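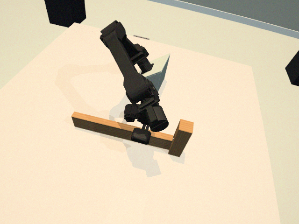
A piece of wood with a corner in it, on a cream-colored tabletop.

Moving furniture, and what I kept

2022-06-23

We have been in the Lesbridge apartment for two months now and I finally have enough distance from the move to write down how the furniture part went. A few people asked after my April post, which was mostly me complaining about boxes. This one is about tables, chairs and one bookcase.

The old place in Plommont had three bedrooms and a basement. The new one has two bedrooms and a hall closet. I knew going in that a good part of what we owned would not fit, and I put off dealing with it for as long as I could. I told myself I would measure things over the winter. I measured the couch, wrote the number on an envelope, and lost the envelope.

When I called the movers, the quote came back at $3069 for everything. I had been expecting something lower. The woman on the phone was patient and said the distance was only part of it, and that the stairs at both ends added a lot. She also said that most people pay to move things they end up giving away within a year. I have no idea if that is true, but it stuck with me, and that evening I went through the house with a roll of masking tape and put a strip on everything I was sure we would use.

The dining table got no tape. It seated eight. We had eight people at it maybe twice a year, and the rest of the time one end was for eating and the other end was for mail. I had always thought of it as a good table and it was one, but it was a good table for a room we were about to stop having. The kitchen in Lesbridge takes a small square table against the wall and that is all.

The couch got tape and then lost it. It would have gone through the front door of the new building fine. The turn at the top of the stairs was the trouble. I drove over with a tape measure and stood on the landing for a while holding it at different angles. If you are moving into any place with a landing, do this before you make up your mind about anything big. I had only measured the doors up to then.

The desk was the one piece I would have fought for. It is 43 inches wide, plain, with a single drawer that sticks in humid weather. I bought it used for my first apartment and have done my taxes at it every year since. It fit under the window in the second bedroom with enough space left over for a lamp on the floor. I did sand the inside of the drawer before the move, which helped for a few weeks. It is sticking again now that the weather is warm.

Selling the rest took longer than I thought. I listed nine things and sold five. The dining table went to a couple who came with a pickup and their own blankets, and they had it loaded before I found my shoes. The dresser went to a student who wanted to pay in two parts, and I said fine, and the second part came when it was supposed to. The rest went slowly. People write to ask if a thing is still available, you say yes, and that is the last you hear. By the end I had $440 from all of it. I had hoped for double that, based on nothing.

The four things that did not sell went to Nyaga, the secondhand store on the edge of Plommont, next to the tire place. They will come and pick up if you have enough. They took three of the four. The one they turned down was a bookcase I had built myself some years ago, and the reason was the joints.

I want to spend a little time on the bookcase, which was my own fault and which I learned from. I built it in the basement one winter from pine boards. I cut the shelves square and butted them straight against the sides, with glue and finishing nails. For a few years it was fine. Then I loaded the middle shelf with cookbooks, and the whole thing began to lean to the left. I pushed it up against the wall so it had something to lean on, and forgot about it. When the two men from Nyaga took hold of the top to see how solid it was, it folded a few inches to one side, and one of them set it back up very gently and said they would pass on that one.

A plain butt joint does not have much holding it. The end grain soaks up the glue, the nails work loose, and nothing stops the corner from opening and closing like a hinge. What I should have done was put a back on it. Even a thin sheet of hardboard, nailed all the way around, would have kept it square. I had left the back off to save money and to let the wall color show through. The wall was beige.

I took it apart in the driveway. It came apart with my hands and a rubber mallet in less time than it takes to make lunch. I kept the boards. They were still straight, and I had an idea I could do it over, properly this time.
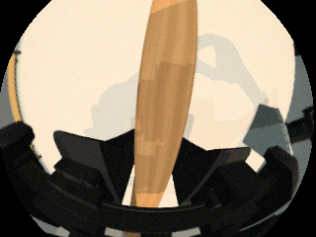

One reader commented on the April post that I should skip the rebuild altogether, that pine shelves will sag whatever you do to the corners, and that a used bookcase in oak can be had for less than the price of new hardware. Fair enough. I did look. The used ones I found in Lesbridge were either too deep for the wall I had in mind or had the kind of shelf pins that fall out when you look at them. But the point about sag is a good one and it changed my plan. I made the spans shorter. The old bookcase was one wide opening per shelf, and the new one has an upright down the middle, so each shelf only carries half as far.

I should say where I got the rest of the wood. There is a small lumberyard out here called Durkwood, on the road toward the reservoir. It is open in the mornings only. They will cut boards to length for a small charge, and they let you go through the pile and pick your own. I like that. At the big store near our old house you could pick too, but by the time I got there on my day off, everything left was twisted. At Durkwood I sighted down each board the way my library book said to, closing one eye and looking along the edge. I felt silly doing it. A man next to me was doing the same thing, so I kept going.

I bought two boards for the upright and the top, a sheet of thin hardboard for the back, and a bottle of wood glue. I cut shallow grooves in the sides for the shelves to sit in. This took me most of two evenings with a borrowed router, and the first groove wandered. I put that one at the bottom, where the baseboard hides it. The shelves went in with a bit of tapping. One was too tight and I had to take some off the underside with sandpaper wrapped around a block.

The back went on last. Before nailing it I measured the case from corner to corner both ways. If the two numbers match, it is square. Mine were off by a little, so I ran a clamp across the long diagonal and tightened it until they agreed. Then I nailed the back with the clamp still on. When I took the clamp off, it stayed put. I have grabbed it by the top a few times since then, the way the men from Nyaga did, and it does not move.

It is not a beautiful object. The old boards had gone darker than the new ones, and I did not want to stain everything to match, so the sides are one color and the top is another. There are filled nail holes in some of the shelves from their first life. The cookbooks are on the bottom now.

Back to the money for a minute, for anyone trying to plan one of these. In the end we did not use the full-service movers. With the couch, the big table and the rest out of the picture, we rented a truck and paid for two people to do the stairs on both ends, and the total was $1759 with fuel. That was a real savings, although it cost me some weekends and my back was sore for a while. If I had been ten years older I think I would have paid the first quote and been happy with it.

We still do not have a couch. There are two armchairs and a rug, and for a while we talked about what kind of couch to get, and lately we have mostly stopped talking about it. When we have people over, somebody brings in the desk chair. I may look at loveseats in the fall. I have the measurements of the landing taped inside a kitchen cabinet this time.

The drawer in the desk is next. I have read that rubbing a candle along the runners helps, and there is half a box of candles somewhere in the hall closet, behind the things I said I would unpack in May.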